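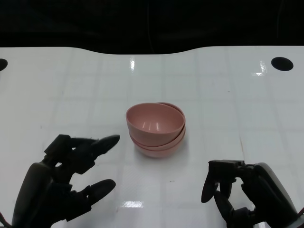 Nested bowls on the demonstration table, both hands clear of the stack.

Kandby Open Day: Visitor Feedback and Questions
Forum: Events and Outreach

hjalti_bjarnason (moderator)
This thread is open for comments on the Wednesday open day at the Kandby laboratory. The manipulation group presented its two-handed bowl task at station 4, and attendance reached 501 over the day. Members are asked to keep remarks to the demonstrations. Parking and catering have a separate thread.

trenanitz_edu
On behalf of the teaching staff at Trenanitz, I wish to thank the organizers. We brought 14 students to the morning session. The bowl task held their attention longer than the mobile platforms did, and several asked why nested bowls are considered difficult. The presenter's answer concerned rims: the fingers must find one edge and leave the next one where it is. I would have liked that explanation printed on the station card.

bundgaard_m
I must register a different view. The station was well staffed, but the pace was slow and long pauses were left without commentary. Visitors standing near me assumed the system had failed. A public demonstration should be rehearsed to a fixed running time, with a presenter speaking throughout.

jytte_blondal
I was the presenter at station 4 until noon. The pauses were planning time, and I accept that I did not announce them. With regard to a fixed running time, I do not agree. We chose to run the task live, with no recorded motion, and the duration varies from one attempt to the next. Visitors were told this at the entrance.

bundgaard_m
Those who came in by the side door were not told. I do not object to live operation. My objection is that a member of the public cannot distinguish planning from a fault.

nakura_visitor
A technical question, if it is in order. In the picture at the top of the thread, the top bowl sits a little toward the left and front, so the rim of the second one shows behind it. Is that offset set deliberately? A perfectly aligned stack would seem the harder case.

jytte_blondal
The bowls are stacked by hand before each attempt and are not aligned to any template. Some attempts begin with an offset and some do not. We agree that close alignment is harder, and the afternoon team reported the same.

trenanitz_edu
May I ask whether the glossy tabletop is a difficulty? My students noticed the glare from the overhead lights.

jytte_blondal
It is a consideration. We have nearly 4000 practice attempts on record under various lighting conditions, and reflections remain on our list of open problems. A matte cover was discussed and declined for the open day.

bundgaard_m
I would have used the cover.

hjalti_bjarnason (moderator)
Thank you for the contributions. Two items have been forwarded to the planning group for the August session: a printed explanation at each station, and a status sign reading "planning" or "stopped." The running time question remains open, and further comments on it may be posted here.

nakura_visitor
I support the status sign. Please make it legible from the back row.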